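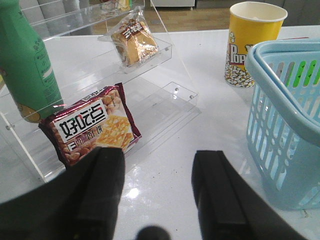
Photo: Mabli Voyle / Rudow group

Filed under: Papers > Robot Learning > Data Collection

Figure 2. Wrist view from the Vundus snack set, with the fingers open, two packets on the clear stand and the blue basket at right.

4. Gathering the Demonstrations

We collected 1414 demonstrations in June, a number chosen by the end of June. Each one is a single pick and place, driven by hand by one of two operators (the authors) and recorded from the wrist. The wrist view is the only one the policy gets, so it is the only one we let ourselves look at while driving. This rule did wonders for our humility.

Items came from the grocery nearest the lab. We wanted packaging that misbehaves: clear wrap that crinkles, glossy wrap that throws glare back at the lens, and paper cups that forgive nothing. The stand in Figure 2 was picked for the same reason. Clear acrylic has edges the camera sees well and faces it mostly sees through, and our early depth estimates treated the shelves as a rumor. The white tabletop adds reflections of its own. We wiped it between sessions, though a few crumbs made it into the training data and are now, presumably, features.

Layouts were reshuffled after every 9 demonstrations. Ward Groen wrote a script, Omitz, to draw new positions at random, after a review of the pilot data showed that both operators' idea of "random" put the basket on the right. It still lands there fairly often -- chance has no manners.

Failed grasps were kept and labeled. The earlier Sequeira set dropped them, and a policy trained on it would close on thin air and carry the result to the basket with great confidence. Ours at least tries again. Section 5 reports how often that helps.

We use cookies to remember your reading preferences. Accept | Manage settings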